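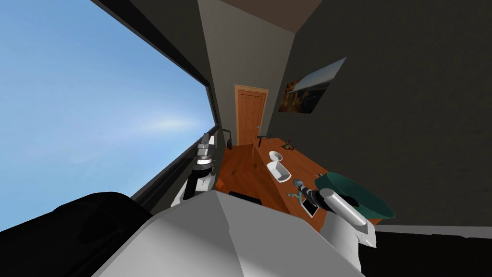 Computer-rendered room with a tall, dark-framed window and an orange wooden door at the far end

Daylighting is the use of light from the sun and sky to light the inside of a building. It is usually planned together with heating, airflow and the view out, as a change to one tends to affect the others.

Side lighting

Most daylight enters homes and offices through windows in the outer walls. The light is strongest near the glass and falls away quickly towards the back of the room. Raising the top of the window lets light reach further in, while widening it mainly spreads light along the wall. Pale ceilings and walls reflect more of it than dark ones.

Windows facing the midday sun can cause glare and overheating in summer. Blinds, deep sills, overhangs and trees are all used to limit this.

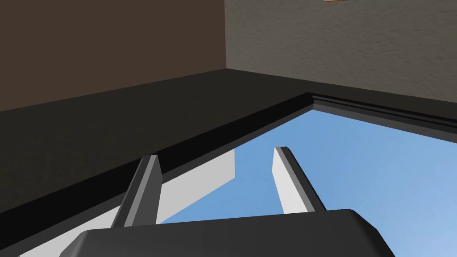

Black-framed rectangular panel or opening with a smooth blue interior surface, computer rendering

Top lighting

Rooflights and roof lanterns admit light from above. They suit single-storey buildings and the top floors of taller ones, and are common in workshops, markets and galleries. An unshaded rooflight admits more heat in June than a wall window of the same size.

The reading room at Bromness, designed by Roya Zamani, has 60 small rooflights set in 4 rows. Readers complained of glare on the desks, and cloth screens were later fitted below the glass.

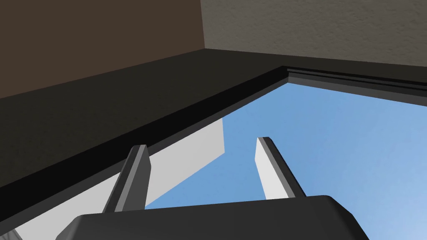

Borrowed light

Rooms without an outside wall may take light from a neighbouring room through an inner window, a glazed door or a pane above the door. The practice was common in the terraced houses of Zunska, where many stairways had no other daylight. Kamran Arabzadeh surveyed 78 of these houses and found that most of the inner panes had since been boarded over.

See also

Clerestory
Light well
Sash window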